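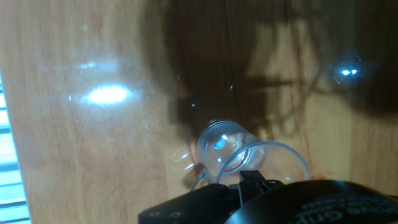
Clear plastic cups on the wooden work surface, Atness building.

Care of Shared Work Surfaces

Members are reminded that the wooden work surfaces in the Atness building were refinished in July and are now subject to the revised care guidelines issued by Nhung Dương. The glossy finish marks easily. Fine scratches and smudges show clearly under the overhead lights, and abrasive pads must not be used on them. A soft cloth and the mild cleaner kept in the Estora cabinet are sufficient for daily care.

Disposable cups should be stacked and returned to the supply shelf at the end of each session. Drinks remain restricted to the lounge.
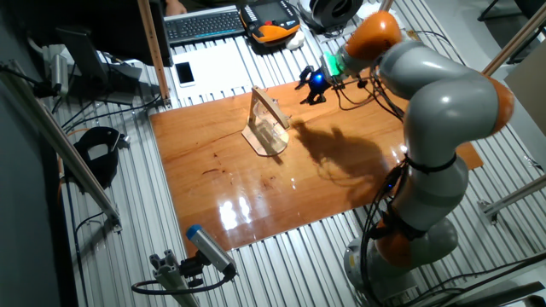 Personal belongings and office equipment are to be kept off the varnished boards at all times. The slatted part of the table may be used for such items during a session - the keyboard and the white smartphone beyond the board are correctly placed. Upright pieces with a small base, such as the clear panel stand with the light wooden frame, may remain on the board but must be lifted when moved, never dragged.

Damage of any kind should be reported to Milan Claeys within 15 days. Replacement cloths may be requested from Khải Phan in Room 47.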